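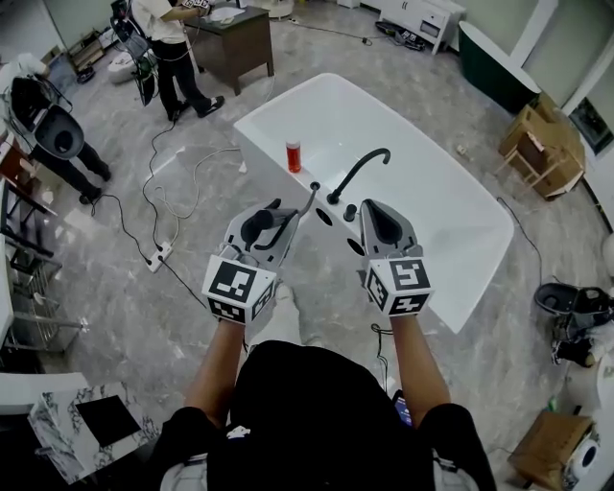

Plemthorpe Incident Index

A table of news reports on explosions, shootings and other attacks in public places, coded by hand from local and national papers. Version dated February 5, 2021.

Contents

incidents.csv has 149 rows, one per incident. sources.csv lists the articles each row was coded from. The two files join on incident_id.

Fields

incident_id: text, never reused
date_local: date at the place of the incident
district: as named in the earliest report
site_type: hotel, market, road, checkpoint, office, other
killed_min, killed_max: lowest and highest death toll reported
injured_min, injured_max: same for injuries
claimed: yes, no, unclear

Coding rules

Tolls are taken from reports published within 30 days of the incident. Later deaths are not added. When police and hospital numbers differ, both are kept as the min and max. A blank cell means no report gave a number. It does not mean zero.

Place names follow the Khattak spelling list, included as places.txt.

Known problems

12 rows rest on a single article. They are marked single_source = 1.
Coverage of rural districts is thin before May.
Rovero exports made before this version dropped leading zeros from incident_id. Re-export if your join fails.

No names of victims or suspects are stored. Article links are checked every 90 days and dead ones are left in place with a flag.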